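# Why a Laundry Basket Has Holes

A laundry basket is a container for moving clothes and for storing them until wash day. Most of its parts have a job, including the parts that are missing.

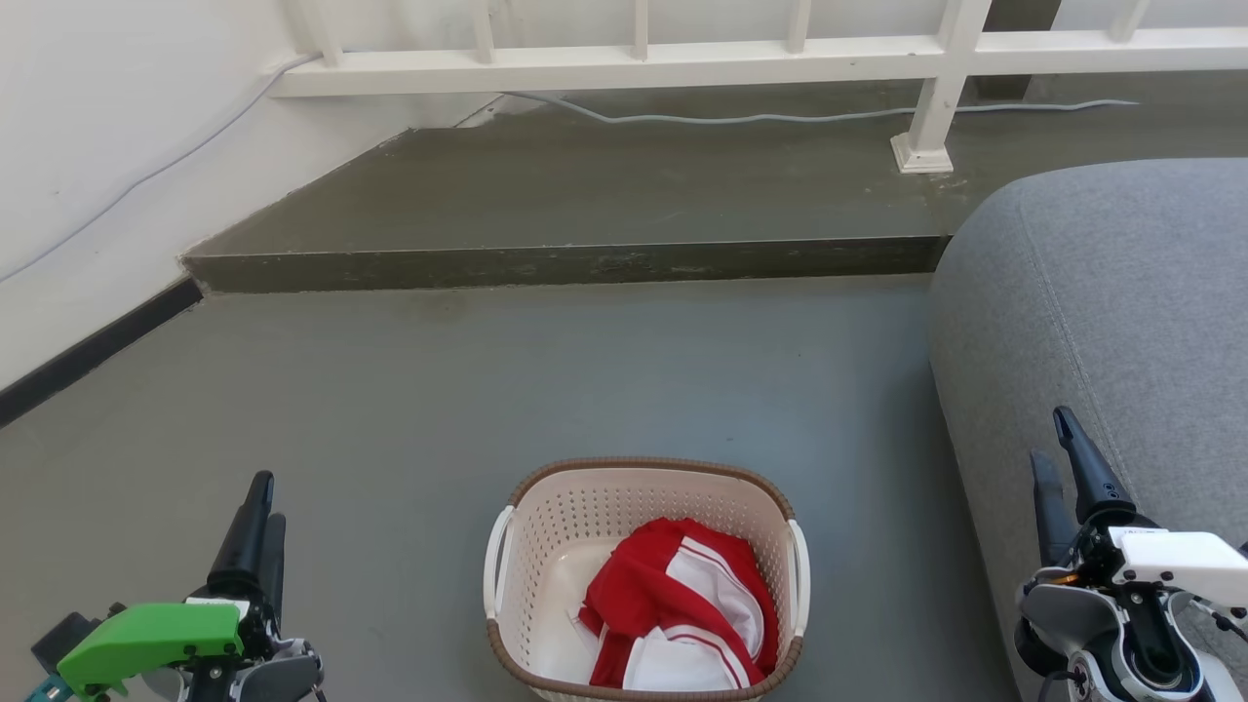

Corrado Donati wrote to ask why anyone would pay for a basket full of holes, when a bucket holds more and costs less. It is a fair question. The answer has to do with air, weight and sweat.

## Damp clothes and air

After a game of football, a shirt contains sweat. Sweat is mostly water, with a little salt and some other substances mixed in. Your skin also carries bacteria, which are living things too small to see. Some of them move onto the shirt.

Bacteria grow well in warm, damp places. As they feed on the substances in sweat, they give off gases, and some of these gases smell. A shirt sealed in a plastic bag stays damp for a long time, so the bacteria have longer to grow.

Water leaves cloth by **evaporation**. Tiny particles of water escape from the surface and mix with the air. If the air cannot move, it fills up with water and drying slows down. Holes in the sides of a basket let damp air out and drier air in.

The holes are usually small. Large holes would let more air through, but a sock could slip out or a button could catch.

## Weight

The basket in the picture is plastic. Plastic is light, does not rust and can be wiped clean. Each hole also means a little less plastic to carry.

Too many holes would make the sides weak. The plastic left between them has to hold the load. A thicker rim helps to stop the sides bending outwards when the basket is full.

## Handles and corners

There is a handle at each end, so the load can be shared between two hands. The handles are curved and stand slightly away from the basket, which leaves room for fingers.

The corners are rounded. When something is pushed or dropped, the force tends to gather at a sharp corner, and cracks often start there. A rounded corner spreads the force out – it is also easier to clean.

## Heap or fold?

Dirty clothes can go in as a heap. A loose heap has gaps in it, and air can pass through the gaps. Clothes pressed down hard have fewer gaps and dry more slowly.

Red and white clothes need some care at the wash. Red dye can come out of new fabric and turn white fabric pink. A garment made in both colours should be washed as its label says, often in cool water.

## Try it

You will need two old flannels, a plastic bag, a basket with holes and some kitchen scales.

1. Wet both flannels and wring them out.
2. Weigh each one and write down the result.
3. Seal one in the bag. Lay the other in the basket.
4. Leave them in the same room overnight.
5. Weigh them again.

Suppose a flannel weighs 195 grams at the start and 97 grams the next day. The difference is 98 grams, and that is the water that has gone into the air. Compare your two differences and write down which flannel lost more.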